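Community Help > Laundry & Fabric Care > Folding and Storage

Getting creases out of a large flat sheet without ironing

Cadi Voyle — 2023-01-22

I have a cotton flat sheet that creases every time it is stored. Folding it in the air does not work, as the corners never meet. Is there a method for one person, without an iron?

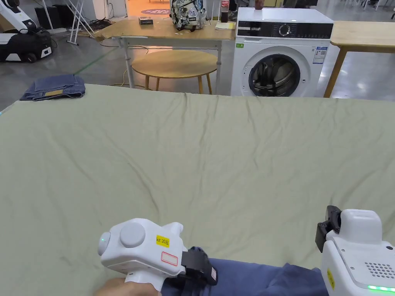 Ieuan Mostyn
Spread it on a bed or wide table before making any fold. Pull outward from the center to the corners, then smooth along the weave. Shallow diagonal creases like those in the green sheet usually mean the fabric is being pulled on the bias, so square the edges first. Keep jeans off to the far side — a leather patch can transfer dye if the cotton is damp. Fold in half lengthwise twice, then in thirds.

Danjuma Idahosa
just use the dryer, low heat, take it out early

Meinir Llewellyn
The dryer works only if the sheet is removed slightly damp and folded at once. For storage, roll it. I keep 18 sheets rolled on one shelf at Henbridge and the creases are minor. Starch is optional.

Contact | © Iltemley Community Help | Back to top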